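Color Sorting on a Board: A Quick Setup for Little Hands

I love this activity so much that the blocks have had a permanent spot on our shelf since May! Setup takes about as long as pouring a cup of coffee, and you can change it every single day.

What you need: a flat wooden board and a handful of small blocks in a few colors and shapes. Ours is a maple board, and the mix has stars, cylinders, a cube and a triangle (stars are the big favorite).

Step 1. Set the board down where your child can reach every side of it.

Step 2. Group some of the blocks in one corner with the colors mixed, then put a few others farther away so there's some reaching to do.

Step 3. Pick one color and ask for "all the greens, please!" Let them choose where the greens should live. 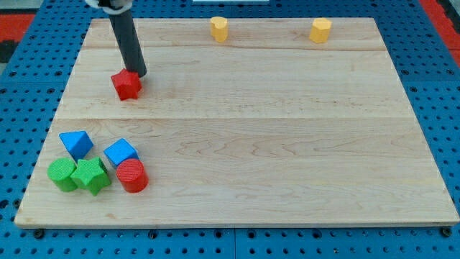 What if my child sorts by shape instead of color?
Go with it! Two stars in different colors make a perfectly good pair, and you can ask what else might belong with them.

Step 4. Once color feels easy, call out both at once: "Find me the green star." My friend Sandamali plays this round with her eyes closed and guesses each block by touch, and her kids go wild for it.

Step 5. Slide everything back into the corner and swap turns, so your child gives the orders. Expect to be corrected a lot!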